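How to restring a beaded bracelet
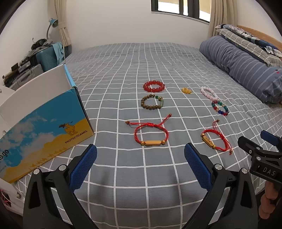 Old elastic goes slack before it snaps, so restring at the first sign of a gap. Cut 100 cm of cord, double it and tape one end. Lay your pieces out on a bed first and do the large beads, like the glossy red ones, before anything small. Thread, pull firmly, then tie a surgeon's knot – twice for heavy glass. Trim the ends on Tuesday, once the glue has set overnight.

Get the Drestano newsletter. We use cookies. Accept | Settings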